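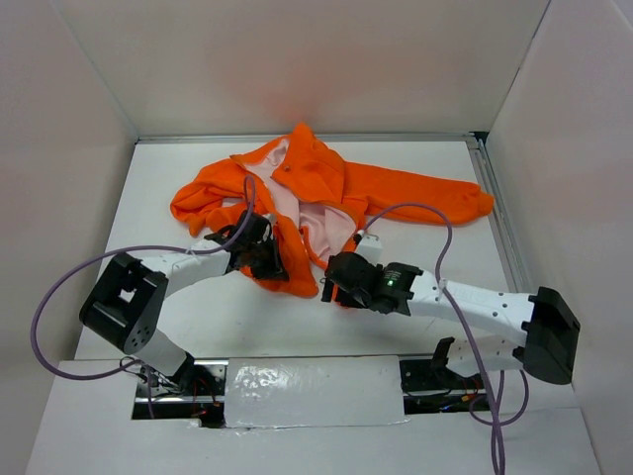
Senan Rafferty wrote in to ask if he could keep his apple slices white for a lunchbox without buying anything special, and also why the ones from his own tree go brown in minutes when the bagged ones from the store sit there for days looking perfect.

Good question, Senan! The second half first. Cut into an apple and you break open its cells, and an enzyme in there meets the air and gets to work on the flesh. Some varieties do it fast, some hardly bother. The bagged slices have usually been dipped in something like calcium ascorbate, a form of vitamin C (check the ingredients on the back). So you're going to make your own dip.

What you need

1 cup cold water
1/2 teaspoon fine salt
A bowl, a small plate, a colander
2 apples, firm ones

How I do it

1. Stir the salt into the water until you can't see any grains. Do this before you touch the apples - I always forget and then I'm stirring like crazy while they turn.

2. Core and slice. I get 7 or 8 wedges out of a medium apple. Use a sharp knife, a dull one mashes the edges and that's where the brown starts.

3. Drop the slices in as you cut them. They float, so set the plate on top to push them under.

4. Leave them for 5 minutes. I went to 20 once while I was on the phone and they tasted like the beach.

5. Drain, rinse quickly under the cold tap, and pat dry with a clean towel.

6. Into a lidded container and straight to the fridge. Mine are good up to 3 days, though they get a little soft toward the end.

If you don't like salt

Lemon juice works too, 1 tablespoon to the cup of water, but you will taste it. My neighbor Mawar Subramaniam swears by a spoonful of honey in the water instead, and I have to say hers were the nicest of the lot (not for babies under one, though, because of the honey).

For drying or freezing I'd go with plain vitamin C powder from the canning aisle. Follow the amounts on the jar, they vary a lot.

Pears work the same way, but give them a shorter soak. Bananas, I've given up on.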